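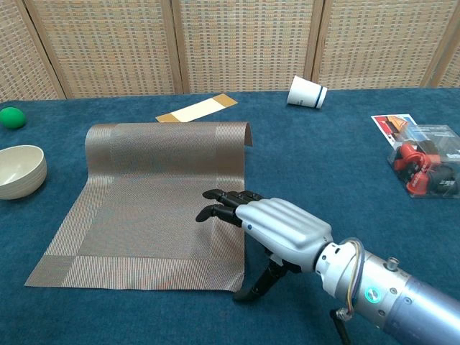

We use cookies to make this site work. Accept / Manage settings

TABLE CLEARERS AND SORTERS WANTED - Clemstead

Gorance needs people for short shifts at our Clemstead unit. Start January, sooner if you can manage it.

The work: tables covered in mixed household bits. Placemats, bowls, paper cups, balls, strips of cardboard, clear plastic boxes with small stuff inside. You lay a table out, clear it, put everything back in the right crate, do the next one. Placemats go flat, woven side up, corners not curling. Cloths brushed down between goes. Cracked bowls and squashed cups in the reject bin pls, don't put them back out.

Shifts are 2 hours, mornings or afternoons. Up to 5 shifts a week, less is fine. £80 a shift, paid monthly. Tea and coffee free, bring your own lunch.

You need to be 18 or over, OK standing, and tidy. Tidy matters more than fast. No experience needed, shop or kitchen work useful. Crates are light but there are a lot of them (over 1000 items in the store room at the moment, all labelled, mostly).

Not suitable if you cant get to us for 8am on mornings. Bus from Bloxham stops at the gate. Parking round the back by the Keltik sign, not in the front bays.

To apply: short email, a few lines about you, which shifts you can do, a phone number. No CV. We ring people back in the order they come in. Closing when full.

Recent vacancies
Packing assistant, Bloxham
Evening cleaner, Clemstead
Stock room help, Keltik

Last updated: January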